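Went to the open afternoon at Cuvis in April and took notes on my phone. Putting them up here as a thread for anyone who couldn't get a spot. I don't work there and have nothing to sell.

The building is at the back of the Dridadham business park, past the tile warehouse. Parking is bad. I left the car by the bus turnaround and walked, and I'd suggest the same next time they do one.

You sign in, get a sticker with your name on it, and wait by the coffee until your group is called. There were 17 in my group. Mostly people from machine shops, two teachers, and a man who had driven three hours and asked good questions the whole way through.

Cuvis does handling jobs. Companies send them parts that are awkward to pick up, and they work out the arm, the fingers, the camera and the program. Then the whole thing gets shipped out and installed. They don't build the arms themselves.

Signe Sundqvist ran our tour. She has been there since it was four people in a rented garage bay. She talks fast and she answers what you ask, including when the answer is "no, it can't do that."

First stop was the finger bench. It's a long table with drawers under it, and every drawer is fingers. Long ones, hooked ones, rubber-faced ones, a set with a notch that was made for one kind of bottle neck and never used for anything else.

She said most of the cost of a job is hours spent on the last few percent of picks. Getting an arm to pick up a part most of the time takes a week. Getting it to a rate a customer will sign for can take until fall.

Second stop was the room with the four demo cells. Each one has a yellow line on the floor and you stay behind it. An operator sits at a desk to the side with two screens, one for the program and one for whatever the cameras are seeing.

Cell one was sorting plastic caps. It's what you've seen in videos. Fast, loud air hoses, gets boring after a minute. The teachers liked it.

Cell two was down. A cable had failed that morning and they had the cover off. Signe let us look at the wiring for a while, and I thought that was more useful than cell one.

Cell three was the one I came for. It's a two-finger gripper with a small camera mounted back by the wrist, so the camera travels with the hand and looks out past the fingertips. Esther Obura was running it.

Esther's subject is shiny and half-shiny surfaces. Bare metal, satin paint, coated panels. Anything that throws back a smeared version of the room. A person looks at it and knows it's one flat thing. A program that hunts for edges will find edges in the reflections and try to treat them as objects.

Her way of dealing with it is to move the hand a little and look again. A mark that is really on the surface stays put on the surface. A reflection slides around when the camera moves. She said it's an old idea and the work is in doing it fast enough that it doesn't slow the cycle down.

Somebody asked why they don't put up better lights. They do, for some customers. But a customer called Naqvi has skylights over the line and isn't going to cover them, so the program has to cope with noon and with 5 p.m. in the same shift.

The wrist camera view was what I spent the most time on. Both fingertips are always in it, one at each bottom corner, so you can tell where the grip would land. Everything else is whatever the hand is pointed at.
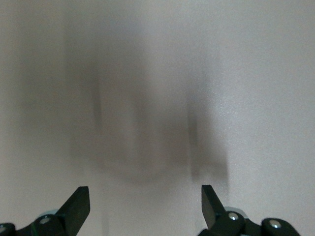 Wrist camera at Cuvis: fingers apart, plain grey surface, soft shadow or reflection to the left and center.

Look at the two thin dark streaks near the middle. I'd have guessed grooves if I had only the one view. I'm still not going to say what they come from. Esther's point was that a single view is a poor basis for a guess, and I can't argue with that.

The bright speckly patch right of center is the other kind of trouble. Esther said a grainy finish gives a camera lots of tiny points to lock onto, and some of them are sparkle that moves when you do.

Numbers, for those who asked. Their acceptance run is 1,000 picks with a person watching. Esther keeps a list of test surfaces and it's up to 46 now. She would like more brushed finishes if anyone has scrap to donate.

Cell four was a packing job for Hamon and we weren't allowed to take pictures of it. It puts things in boxes. It was good at it. That's all I can say.

Questions at the end ran long. The best one was about maintenance. Fingertips wear and screws work loose, and someone on the customer's side has to check them. Signe said they train 2 people at every site so there's cover for vacations.

I asked about prices and got a range too wide to be worth repeating. It depends on the part. Bring one with you if you go and they'll put it on the bench and tell you what they think.

They're planning another afternoon in the fall, same format, smaller groups. Sign-up is by email through their front desk. Wear closed shoes, they do turn people away for sandals.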